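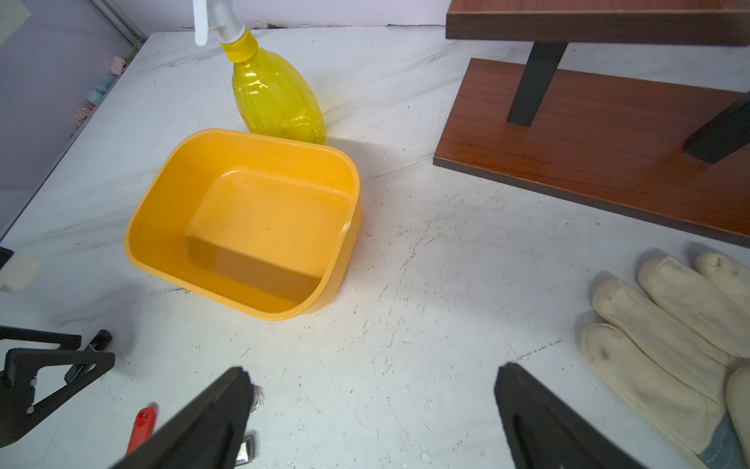 Ticket: Tarar fingers versus Lelby fingers, small parts slipping
Opened by: bench two, Rornham
Status: open, waiting on Lirnville
Priority: normal

Original report

Hello all, and sorry in advance for the length of this one. We have been trying the Tarar finger set on the arm for most of October now, with the Lelby set as the thing to compare it against, and I'd like a bit of help before we settle on either. Larger things are no trouble with the Tarar fingers. They pick up the spray bottle and the glove very nicely, and I was all ready to write a glowing note about them. Then we moved on to USB sticks and my good mood went.

What happens is that the fingers close, the stick comes up a little way, and somewhere in the lift it turns between the tips and drops out. In a run of 30 picks we lost 9 like this. The Lelby fingers, same arm, same script, same closing force, did a run of 30 as well and lost more than 20, so please don't read this as me being rude about the Tarar set! It is the better of the two by a good margin. I would just love it to be better still.

Settings at the time: closing force 73 on the controller's own scale, slow approach, wrist camera on, light from the ceiling only.

Update, 10.15

Somebody asked whether the approach was straight. A fair question, and I ought to have looked at it first. I went through the wrist camera stills one after another with a cup of tea. The approach is mostly fine for anything lying in line with the fingers, but when a stick lies crossways the wrist has to turn, and it seems to stop turning a shade early. The jaws then meet the stick at a slight angle and only the corners of the tips are doing any work. 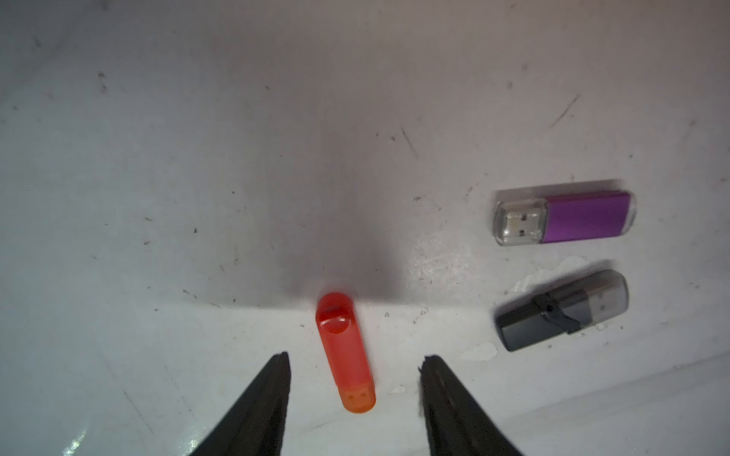 Red stick between the open fingers, purple and dark grey sticks over to the right.

The red one is the easy case, I should say. The two on the right are the sort that give us bother, the dark grey one most of all, as its clip gives the tips something lumpy to sit on.

Update, 11.40

Reply from Lirnville (thank you, that was quick): they suggest raising the closing force, checking the wrist offset in the tool file, and cleaning the inner faces of the tips.

I have done the cleaning and the offset. The tool file still had the Lelby finger length in it, which is entirely my doing – I swapped the hardware and forgot the numbers, and I have now put a note on the swap sheet so the next person gets a reminder. I left the force alone for the moment, as I'd like to change one sort of thing at a time if I can.

Update, 14.20

Ran the script again with the right tool file, another 30 picks with the Tarar set, sticks put down any old how. We lost four. That is a lovely improvement and I was pleased enough to go and tell the people in the next room, who were very polite about it.

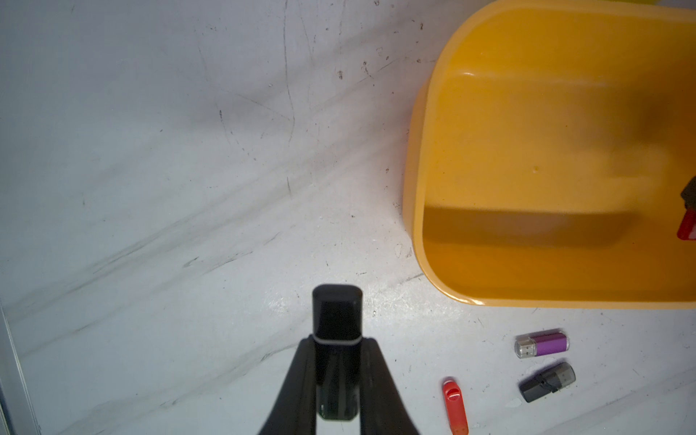
The four we lost were all crossways picks, so I think the angle is still part of the story, only less of it. With the stick upright between the tips there is plenty of side to hold, and I didn't lose any of those. I also tried a small batch by hand jogging, turning the wrist that bit further before closing, and the grip felt much firmer when I gave the stick a gentle tug.

Still to do, and help welcome

Rerun the Lelby set with its own tool file checked in the same way. It may well have been treated unfairly in my first comparison, and I'd rather not send the numbers round until that is put right.

Try the closing force a little above 73, in small steps, stopping if the plastic caps start to creak.

Question for Lirnville: is there a setting for how close the wrist must get to its target angle before the jaws are allowed to close? I have looked through the menus twice and can't find one, but there are a great many menus.

I'm at the bench until 16.30 if anyone would like something tried while the arm is still warmed up.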